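Sorting the wire drawer

Posted 28/11/2022 by Nest Hughes
Filed under: storage, workshop

I have put off the wire drawer since the move. It was the bottom one in the gray Mostyn cabinet, and by October it no longer closed. Everything with a conductor in it had gone in there: hookup wire offcuts, ribbon, two doorbell transformers, the lead from a dead Nalora radio. Pulling one piece out brought up four others.

My first attempt was by length. I cut a strip of card to 300 mm, marked it, and tried to put everything shorter on one side and everything longer on the other. This does not work with tangled wire. You cannot measure a piece until it is free, and once it is free most of the labor is already done. I gave up after an hour with a small pile of measured wire and a large pile of the other kind.

The second attempt was by color, and I have kept it. Color can be read while the wire is still in the heap. You find a red end, follow it by hand until it snags, loosen the snag, and continue. Stiffness matters more than I expected. Solid core holds whatever bend it was given and has to be straightened as you go. Fine stranded wire slides out if you shake the heap lightly, but it also makes the tightest knots when pulled, so pulling is banned.

Procedure, as it stands:

Spread the heap until it is one or two layers deep. Work from the outside. Take the stiffest pieces first, as they hold the rest together. Anything with a connector on it comes out before plain wire of the same color. If a knot takes more than a minute, cut it and accept two short pieces. Short pieces are useful for breadboards anyway.

For containers I went with open rectangular plastic tubs. I had tried zip bags (you stop opening them) and a Fiko divided case, whose compartments are too small for anything coiled. A tub with no lid gets used. Mine stand in a row at the back of the work surface and I leave the front clear for spreading out. Each has its own color, so no labels are needed. The tub color does not have to match the wire color, though I would avoid putting red wire in a red tub for the plain reason that you can't see it.

I considered winding each piece on a bobbin. There is a man on the Prerov forum who has 61 bobbins on a pegboard and it looks very good. For wire bought on spools I would do the same. For offcuts the winding takes longer than the sorting, and a loose bundle is fine provided the pieces lie in the same direction.

Results so far: the drawer closes. I threw out 14 pieces with cracked insulation and both transformers. The thin red-orange cables went well because they are all one type and stay bundled. Mixed black, white and red is the slow part, and there is a second box of it under the stairs.

Next is the coax, which I expect will need something deeper than a tub. If anyone has a method for flat ribbon that doesn't crease it, the comments are open.

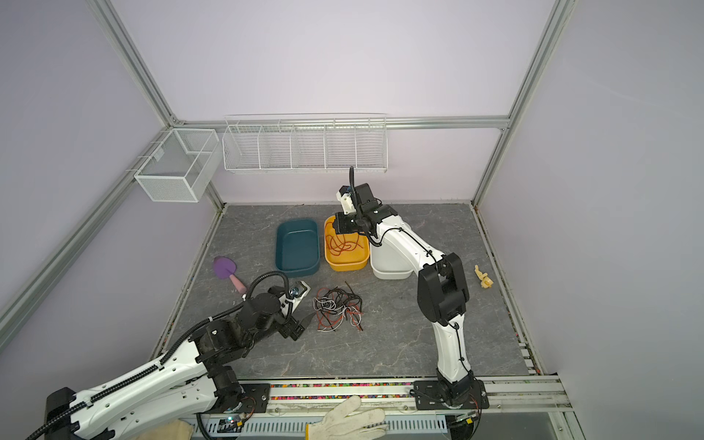
Red-orange in the yellow tub, mixed black, white and red still to do.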